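Patterns on a Budget: A Set Builder on Tabletops, Backdrops and Crumbs

May 12, 2019

The workshop at Diltow takes up the ground floor of a former print shop, and most of it is storage. Boards stand on edge in racks along one wall, sorted by color. Rolls of printed backing paper lie on shelves above them. The owner has been making small surfaces and backdrops for tabletop displays for nine years, and she rents them out by the week to shops, craft teachers and people who sell things online.

She started with plain white and plain gray. "That was all anyone asked for," she said. "Then one customer wanted marble for soap, and after that everybody wanted marble."

Real stone was never practical for her. A slab is heavy, it chips in the van, and the customer has to have something strong enough to put it under. She works with printed patterns and spends a lot of time choosing them. What she looks for in a marble pattern is veining that goes somewhere. "If it runs in one direction, mostly, your eye accepts it. If it's scattered all over the place it looks like a stain."

She likes a gray-white with tan and beige in it, and she said the warmer colors are what sell it to customers. Pure gray and white comes back with complaints that it looks cold. She also likes a bit of brown speckling, although it has its drawbacks. Small dark specks in the print get mistaken for dirt, and people scrub at them.

The backdrop is a separate decision. Most of her customers pick a quiet one if the table has a pattern, and she used to advise the same. She changed her mind in February, when she was putting together a set with a terrazzo print behind a marble top. The terrazzo had big chips in black, mustard, pink and a light blue-gray on white, and she expected to take it down again.

"I left it up for a weekend and came back and still liked it," she said. "The marble is soft and the chips have hard edges. They don't fight as much as you'd think." 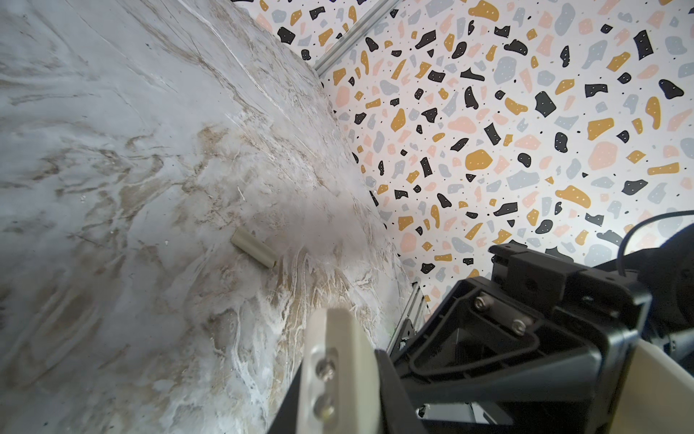
Marble pattern on the table, terrazzo behind it, and a small cream-colored cylinder on its side.

Part of what makes the pair work, in her view, is the seam. She wants the backdrop to meet the table in a clean line with no gap. For larger pieces she uses aluminum rail to hold the backdrop, the slotted kind, which can be adjusted with one wrench. Before that she used wooden stands, and they warped. A table that had looked fine in the evening would have a gap behind it the next morning.

Light is the other problem. A pale top will throw a bright patch back at you, and the veins wash out where it falls. She tells customers to move the lamp before they start moving everything else. Some of them buy a matte spray, and she asks them not to use it on anything that belongs to her.

Small objects are harder than large ones on a surface like this. She keeps a box of odds and ends for trying out new boards, mainly pegs, caps, buttons and short bits of tube. Cream is a difficult color on marble because it sits so close to the print. "A big cream bowl is fine. A little cream peg, you have to look for it. I put one down and if I can find it from the doorway, the board passes."

She is strict about crumbs. A white fleck on a pale table does not bother anyone who is standing over it, she said, but it shows up later, and then the customer thinks the board was delivered dirty. Each rental goes out with a soft brush and a folded cloth. She wipes along the veins and then across them, and she checks from low down with her head nearly on the table. It takes her two minutes.

The boards themselves last longer than she expected. She has eight marble tops in circulation and has thrown out very few. Edges go first, usually from being dragged out of a car. When a corner gets bad she cuts the board down and rents it as a smaller size at a lower price.

Asked what people want next, she said wood grain is slow, concrete is steady, and terrazzo is going up. She has a second terrazzo on order, a smaller chip with more green in it. She has not decided which table to try it with.

Rentals start at $30 a week, with pickup from the workshop. The brush and the cloth have to come back too.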